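Open Day Questions

The Namby robotics open day runs on Friday, 2/27/26, at the Kaststead building, 647 Pennington Road. Doors open at 11 in the morning. Please read this page before you email us.

Do I need a ticket?
No. Sign in at the front desk and take a badge. Return the badge when you leave.

How long does a visit take?
Each demonstration group is out in under an hour. You can stay longer in the lobby, where older arms are on display with the power off.

What will I see?
The Dendel arm doing household tidying tasks. An operator starts each run and stands by the stop button. Some runs fail. When that happens the operator resets the arm and starts again.

Can my children come?
Children over 4 can join a group with an adult. Younger children are welcome in the lobby only.

Can I touch the robot?
Not while it is powered. There is a spare gripper on a table in the lobby that you can open and close by hand.

How close will I be?
Visitors stand behind the yellow line, 2 meters from the arm. The view from the wrist camera is shown on a large screen, so you do not need to be in the front row.

What does the wrist camera show?
Mostly the two fingers and whatever is past them. The fingers stay in view all the time. The operator uses them to judge how the arm is lined up before it closes on anything.

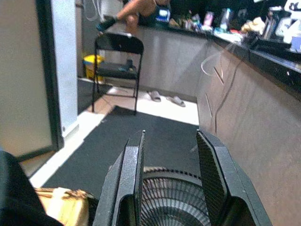

Wrist camera view with the gripper open, facing a folding chair and a long counter.

Why do the fingers have pads on the inside?
For grip. The pads are textured and wear down with use. We replace them when objects start to slip.

Can I take pictures?
Yes, without flash. Please do not photograph other visitors' children.

Is there parking?
Use the lot behind Kaststead. The spaces along Pennington Road are for deliveries.

I missed the January visit. Is this the same program?
The talk is the same. The tidying runs are new.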